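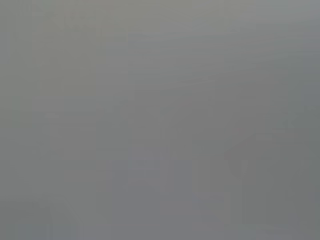
The Lovov trial is a comparison of two parallel grippers, the Trarnell and the Astero, and the cameras mounted on them. Each gripper had to lift a plate from a stack and set it flat on a table. The wrist camera proved the weak point early on. Its view can fade to patches of soft gray with no clear edges, and a controller has little to aim at in such a view.

Camera placement

Both grippers used the same Klinhom controller, set to 5 frames per second – a low rate chosen to keep the two runs equal. At close range the wrist camera may show mostly pale surface with a thin dark line across it, and only the colored rims of round objects in one corner. The controller was told to ignore thin lines and search for curved edges.
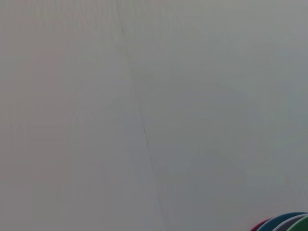 Results

The Trarnell completed 79 percent of its lifts. The Astero did less well with plates standing on edge, where only a curved band of rim shows behind the plate in front. A plate lying flat called for a different approach, with one finger low against the rim.
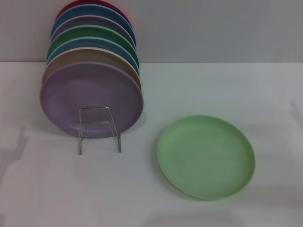

Astero replied that its fingers were meant for thicker rims and that a softer pad would have narrowed the gap. The trial was not repeated with other pads.

We use cookies to improve this site. Accept | Settings

Contact | Copyright | Back to top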